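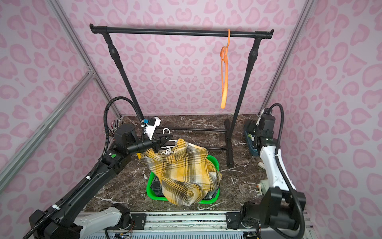

My father wore plaid shirts to work for 19 years, and when the Zaltard plant closed he kept wearing them. He had no other kind. My mother used to buy them at Mandley's in Isholm, in January when they were marked down, and after she died he went on buying them himself, the same size, although by then he needed a smaller one.

He moved in with my sister in the spring. She had a room for him at the back of the house on Costello Street, with a bed and a window that looked at the neighbor's garage. He brought the bed's mattress with him because he didn't trust hers. He brought a radio, a box of papers, and the shirts, which he had rolled up and pushed into two garbage bags.

"You can't keep them like that," my sister said.

"I've kept them like that since I packed them."

"That was this morning, Dad."

He put the bags in the closet and shut the door.

I drove over most evenings that first month. My sister worked until 6 and he didn't like the house when it was empty, though he never said so. He'd be on the front step with his jacket on when I pulled up, looking as if he'd just happened to step outside. We'd go in and I'd make eggs. He would tell me what he'd heard on the radio, and then he would tell me about the check.

The check was for $1,261. It was from Zaltard, the last of what they owed him, and it had come to the old address and been forwarded to the new one. He had not cashed it. He kept it in the pocket of one of the shirts, and he couldn't remember which.

"Then let's go through the shirts," I said.

"I've been through them."

"All of them?"

"The ones on top."

I thought he didn't want to find it. While it was lost in there he was still owed something, and the plant was still a place that owed it to him. I didn't say this. I said we should wash the shirts anyway, as they smelled of the garbage bags, and he said to suit myself.

My sister had done up the workroom the year before, after her divorce. She sewed in there and wrapped presents, and she had let her daughter choose the walls. Her daughter was 8 at the time. It was the only room in the house with enough counter to fold on, a long piece of brown marble my sister had got from a bank that was being torn down. My father had not been in there yet. He stood in the doorway the first time with a garbage bag in each hand and looked at the walls for a long while.

"Well," he said.

We did the wash in two loads. I checked every pocket before it went in and found a pencil stub, a washer, and a receipt from Mandley's that had gone soft as cloth. No check. My father sat on the stool with the radio and didn't look up. When the second load was dry I carried it in to my sister, who had come home by then and had taken off her shoes.

She is particular about hanging things. She puts the hanger in through the bottom so the neck won't stretch, and she does the top button and then every other one down. I've seen her redo a shirt in a store. She started on the pile and I handed things to her, and for a time the only talk came from the radio.

"These are good shirts," she said. "Some of these are nearly new."

"Your mother picked the first ones," my father said.

"I know she did."

"She said plaid didn't show the dirt. It shows it the same as anything. You just can't tell which part is the dirt."

My sister laughed, and he looked pleased, and turned the radio down a little.

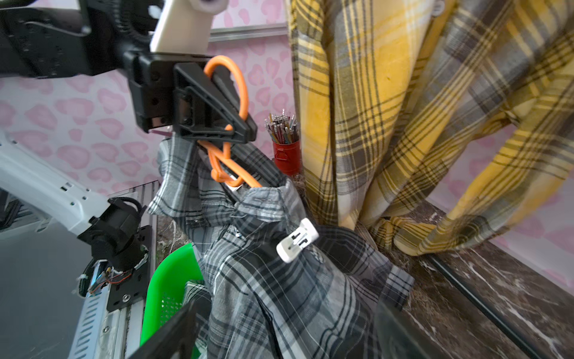 My mother had a rule about which shirt was for what. The dark ones were for the plant and the light ones were for town, and he had kept to it even when there was no plant to go to. My sister remembered it better than I did. The gray, black and white one, on its orange hanger, had been a work shirt – you could have asked anybody on his shift. The yellow one was for town. It hung straight down with its hem bunched up at the bottom and one long sleeve out to the side, near the little red cup my niece used for her drawing things, and there was more plaid waiting in the green basket. I remembered the yellow one at my graduation, or one just like it. He'd worn it with a tie.

"Check that pocket," my father said.

He was pointing at the yellow one.

"I checked it," I said. "I checked them all before they went in."

"That one wasn't in the wash. That one was on the back of my door. I put it in with the clean ones just now."

My sister looked at me. Then she put two fingers in the pocket and took out an envelope folded in half. It had the Zaltard name in the corner. She held it out to him and he shook his head, so she gave it to me.

It had been opened and closed again many times. The check was inside, and so was a form letter, one page, that thanked him for his service and had a space where his name had been typed in by a different machine. They had left out a letter. He had put it in himself, in pencil, above the line.

"It's only good for a certain length of time," I said. "It says so on the back."

"I read the back."

"There's three weeks left."

"Then there's no hurry," he said.

My sister went on with the buttons. She finished the shirt she was on, did the collar, and picked up the next. After a minute my father got off the stool. He went over to the basket and took out a shirt and a hanger, and he tried to do it her way, in through the bottom. It went crooked. He took it out and tried again.

"Top button first?" he said.

"After," she said. "Get the shoulders on and then the top button."

He got the shoulders on. He did every button, all the way down, and she let him.

When the basket was empty he carried the shirts to his room a few at a time, the hangers hooked over his fingers. I heard the closet door and the scrape of hangers on the rod. I put the envelope on the kitchen table under the salt, where he would see it at breakfast, and made the eggs. There was some bread left and my sister toasted it.

He came in wearing the yellow shirt.

"What time does the bank open?" he said.

"Nine," my sister said.

He sat down and moved the salt to one side.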